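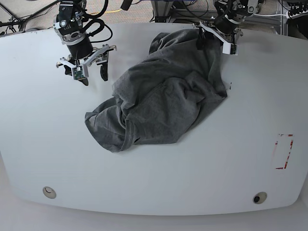 T-shirt gris anthracite chiné, posé en tas sur une table blanche.

Visite du site de Notholm : stabilité dimensionnelle et vrillage des jerseys coton

Compte rendu de Quentin Bouvier

Le site de Notholm, exploité par Jendus, regroupe un atelier de tricotage circulaire, une ligne de finissage et un laboratoire d'essais physiques. La visite a eu lieu un mercredi de janvier, de 9 h à la fin de l'après-midi, sous la conduite de Montserrat Collado, responsable du laboratoire. Elle portait sur les jerseys simples en coton destinés aux t-shirts, et plus précisément sur deux défauts qui apparaissent à l'entretien : le retrait et le vrillage. La teinture est faite à Joduvska, sur un autre site du groupe, et n'était pas au programme.

Réception des fils

Les fils arrivent sur cônes, sous film, et passent au moins une nuit en atmosphère conditionnée avant contrôle. Le titre et la torsion sont mesurés sur chaque lot. La torsion est le paramètre suivi avec le plus d'attention : un fil simple fortement tordu conserve un couple résiduel qui se libère au premier mouillage et fait pivoter la maille. Le fil retors équilibré supprime une bonne partie du problème, mais son coût l'exclut des articles courants.

Les fils chinés reçoivent un contrôle supplémentaire. L'effet est obtenu en mélangeant des fibres teintes et des fibres écrues avant filature, et l'homogénéité de ce mélange varie d'un lot à l'autre. Le laboratoire tricote une chaussette témoin par lot et la compare à la référence sous lumière normalisée. Deux lots jugés conformes séparément peuvent produire un barrage visible s'ils sont montés sur le même métier. La règle interne interdit donc de les mélanger, y compris pour finir une commande.

Tricotage

L'atelier compte 6 métiers circulaires affectés au jersey simple. Les plus anciens ont encore un réglage manuel de la tension d'appel. Sur les autres, la longueur de fil absorbée est imposée par des fournisseurs positifs à courroie, et c'est cette longueur qui est consignée sur la fiche de production. La masse surfacique en sortie de métier n'y figure qu'à titre indicatif, le tricot étant alors trop étiré pour donner une valeur utile.

Le nombre de chutes alimentées pèse directement sur le vrillage. À chaque tour, un métier à chutes multiples dépose autant de rangées en hélice. L'angle de l'hélice augmente avec le nombre de chutes et diminue avec le diamètre du cylindre. Selon le sens de rotation du métier et le sens de torsion du fil, Z ou S, cet angle s'ajoute au vrillage dû au fil ou s'en retranche. Notholm apparie les deux sens chaque fois que le fournisseur le permet. L'approvisionnement en torsion S est irrégulier, et les séries concernées sont programmées à la réception du fil.

Finissage

Après retour de teinture, le tricot tubulaire est essoré, ouvert au large, puis passé sur une rame équipée d'un redresseur de trame. Le traitement se termine par un compactage mécanique entre cylindre et sabot. La machine, de marque Gallardo, travaille avec un vaporisage préalable dont le débit nous a été présenté comme le réglage le plus délicat. Un tricot trop sec se compacte mal et se relâche au stockage. Un tricot trop humide marque au sabot, avec un lustrage que l'on voit surtout sur les teintes foncées.

L'équipe de finissage dispose d'une table de correspondance entre suralimentation en rame et taux de compactage, établie par article. Je n'ai pas pu en obtenir copie. La cible du jersey lourd suivi pendant la visite est de 238 g/m² après relaxation complète, mesurée par découpe circulaire et pesée.
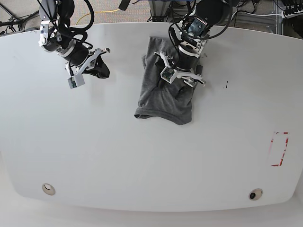 Table blanche à plateau mat et bords arrondis.

Essais au laboratoire

La méthode interne comprend 3 cycles de lavage domestique suivis chacun d'un séchage. Les éprouvettes sont marquées à l'encre indélébile avec un gabarit rigide, dans le sens des colonnes et dans le sens des rangées. La lecture se fait après reconditionnement, à plat, sans lissage à la main au-delà de ce qui suffit à ouvrir les plis. Ce dernier point est la principale source d'écart entre opérateurs. Un tricot léger s'allonge facilement sous la paume, et un pli mal ouvert raccourcit d'autant la distance lue. Mme Collado fait relire une partie des éprouvettes par un second opérateur et rejette la série quand les lectures divergent.

Le séchage est lui aussi normalisé en interne. Le tambour donne le retrait le plus élevé, car l'agitation achève la relaxation de la maille. Le séchage à plat laisse une partie des contraintes en place et conduit à des valeurs plus favorables, sans rapport avec ce que constatera un utilisateur équipé d'un sèche-linge. Les deux résultats sont portés au rapport, avec mention du mode.

Le vrillage est mesuré de deux manières. Sur éprouvette carrée, on relève le décalage des repères par rapport à la perpendiculaire. Sur article confectionné, on relève le déplacement de la couture latérale au niveau de l'ourlet, rapporté à la longueur de cette couture. Les deux valeurs ne se recoupent qu'imparfaitement : les coutures d'épaule, l'encolure et l'ourlet bloquent localement la rotation. Un t-shirt sans coutures latérales peut vriller tout autant, mais le défaut se lit alors sur les manches et sur le tombé de l'ourlet, ce qui rend la cotation plus subjective.
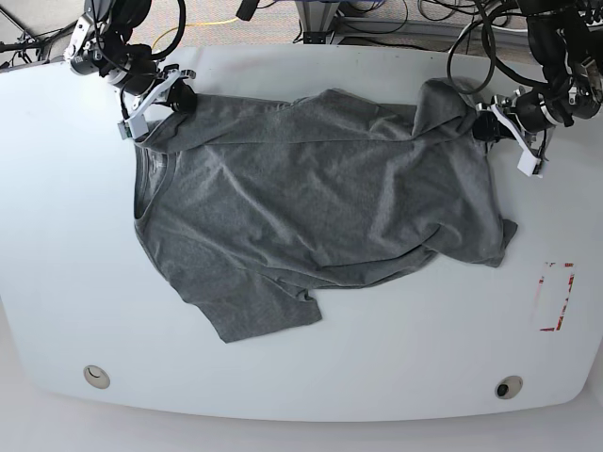 Faut-il mesurer le vrillage sur l'étoffe ou sur l'article fini ?
La mesure sur étoffe convient au pilotage de la production, puisqu'elle est disponible avant la coupe. Pour l'acceptation d'une livraison, Notholm retient la mesure sur article fini, après le dernier cycle de lavage.

Observations diverses

Les tricots coupés trop tôt après compactage restent une cause fréquente de réclamation. Le temps de repos prévu entre la rame et la table de coupe est respecté sur le site, mais il ne l'est pas toujours chez les confectionneurs, qui reçoivent les rouleaux tendus et les matelassent le jour même. Jendus a ajouté une consigne sur l'étiquette de rouleau. Son effet n'a pas encore été évalué.

La traçabilité est assurée par une fiche papier qui suit le rouleau et par une saisie en fin de poste. Les deux supports ne portent pas les mêmes intitulés pour la longueur absorbée, exprimée tantôt par maille, tantôt par tour. Nous avons signalé l'ambiguïté.

Points à reprendre par courrier : incertitude de la lecture au gabarit, fréquence d'étalonnage du redresseur de trame, conditions de stockage des fils à torsion S entre réception et montage. La partie teinture fera l'objet d'une demande distincte auprès du site de Joduvska.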